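Lecture 9: Teaching by Demonstration, Part 2
Recording the demonstrations
Instructor: Brisa Bañuelos
Notes revised May 28, 2018

These notes go with the second lecture on demonstration. Part 1 covered what a policy is and why we fit one to recorded examples instead of writing the motion out by hand. Today is about where the examples come from. Read the Sellier chapter before the lab if you have not done so.

1. Three ways to show a task

Kinesthetic teaching. You take hold of the arm and move it through the task while it records its own joint angles. The arm has to be light enough to push, or it has to run in a mode that cancels its weight. The recorded path is one the arm can follow, since the arm followed it. The drawbacks are that your body is in the camera view most of the time, and that moving two arms at once is close to impossible for one person. Force readings at the wrist are also mixed up with the force of your hand.

Remote control. You stand off to the side and drive the arm with a joystick, a tracked controller, or a second smaller arm. The camera sees only what it will see at run time. People are slow at this at first. In the Gerholm lab most students needed a full session before they could set a cup down without dropping it the last inch. There is little or no feel of contact through the controller, so expect hard landings.

Hand-held gripper. You carry a gripper with a camera fixed to it and do the task with no robot there at all. The position of the gripper is worked out afterward from the video and the motion sensor. It is quick and it goes anywhere, including places where we could never mount an arm. The cost is that nothing stops you from making a motion the robot cannot copy. You can reach behind your back. The arm cannot.

2. What goes into a recording

Every demonstration is stored as a series of time steps. For each step we keep:

the camera image
the pose of the gripper (position and orientation)
the opening width of the fingers
the time stamp

The action at a step is taken as the change in pose from that step to a later one. It is always given relative to the current gripper pose, never to the room. If you use room coordinates, a counter that is a hand's width higher in the next kitchen will break everything you trained.

Watch the time stamps. Camera images arrive late compared with the motion sensor. The Cárdenas code on the course page estimates the delay and shifts the two streams. Run it before anything else. Several groups in March trained on unshifted data and spent the week looking for a bug in the network.

3. The kitchen set

The set for Homework 3 is called Sterkitz. It has 2,445 demonstrations recorded with the hand-held gripper in 22 kitchens. 325 of them are held out for testing, and you will not get those until the homework is graded. The kitchens in the test part do not appear in the training part.

The tasks are small: pick up a bowl, move a plate, put an item back on a shelf. Start position, lighting and the things standing nearby all change from one recording to the next.

Some points on the images. The fingers are in view the whole time, and this is wanted. The network can read the opening from the picture and can relate the fingertips to the object. It also means the lower part of every image looks much the same, so do not crop it away and do not let your augmentation cover it. Keep random crops small.

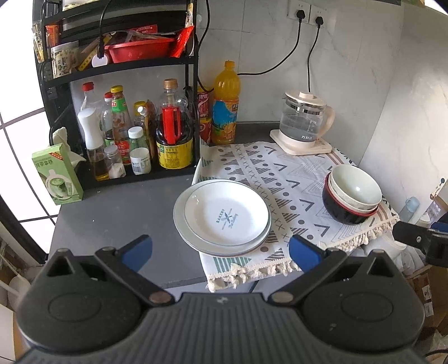
Stacked dishes deserve extra care. A plate on top of a stack has very little edge for a finger to get under, and a small error in height means the fingers either miss or take hold of two plates. When bowls are nested, the rim that you grip decides which bowl comes along. State the target in your task label ("inner bowl", "top plate"). A label that says only "bowl" gives the learner two right answers for the same image, and a policy that averages them will close somewhere between the rims.

Cloths and loose fabric are a second source of trouble. They shift when dishes are dragged, so lift first and then move sideways. Glass is a third. A depth estimate on clear glass is often wrong, and you should not rely on it.

4. How to record well

Move at a speed the robot can match. Half of your normal speed is a good start.
Pause briefly before closing the fingers and again after.
Do not correct a bad grasp in a hurry. Either fix it slowly or throw the recording out.
Keep a few slow corrections in the set. If every example is perfect, the policy never sees what to do when it is slightly off.
Begin from different heights and angles.
Finish the motion. Many recordings stop the moment the object touches down, and the policy then never learns to let go.

5. For the lab

Work in pairs and switch roles halfway. One person demonstrates and the other keeps the log. Write down the task label, the person, and whether you would keep the recording. Decide on keeping it before you watch the playback, then check whether you still agree.

Bring the log to the next lecture. We will use it when we discuss compounding error and why a policy that looks fine on held-out steps can still fail on the arm.

Reading: Sellier, sections on retargeting and on time alignment. The section on reward learning can be skipped for now.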